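ok so I finally did the big table clear-off I've been threatening since November and I have thoughts. thread, I guess

1/ background: everything in this place lands on the table. mail, cables, fruit, the one screwdriver. the desk is shoved right up against the far end so anything that doesn't fit over there just migrates

2/ I'd been shopping for a bigger one!! had the Zimstead extending table in my cart at $892 (before delivery). eight ninety two dollars so I could have MORE surface to lose things on

3/ then I read a post on the Prullano forum from a person who got rid of 312 things in one winter and I closed the cart and got a trash bag instead

4/ the rule I went with: the table gets one bowl. if it's food and it fits in the bowl it can stay. if it's anything else it goes to the desk, a drawer, or out the door

5/ I did it in 9 minute bursts with the kitchen timer, don't ask why 9, ten felt like a commitment. started at 7 in the evening and I was done before I got hungry, a personal record

6/ things I threw out: 42 twist ties (I counted, I was so mad), a dead calculator, a Sandance catalog from two apartments ago, the manual for a blender I don't own anymore

7/ kept: the bowl. it's red and I've had it forever and it makes the whole table look like I meant it. Lukáč makes a nice wood one but it's up to a six week wait and also I have a bowl

8/ the desk is a different story. the desk took all the refugees. books, remote, mouse, the glass jar, the red cup, a tub I keep meaning to find a home for. that's next weekend's problem (or the one after, let's be real)

9/ anyway, table! bowl! and a banana that hasn't made it into the bowl yet

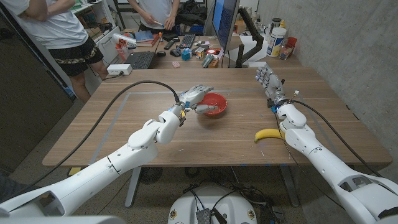 Prullano_lurker replied that one bowl only works if you empty it every Sunday night, otherwise the keys get in there and then the receipts, and by spring you've got a junk drawer with no drawer.

10/ ok that is fair and also a little bit scary. keys live on a hook by the door now. I put the hook up crooked but it's up

11/ next up is under the table, mostly the cables. if you have a cable box you like that isn't ugly, tell me, I've looked at so many and they all look like tiny coffins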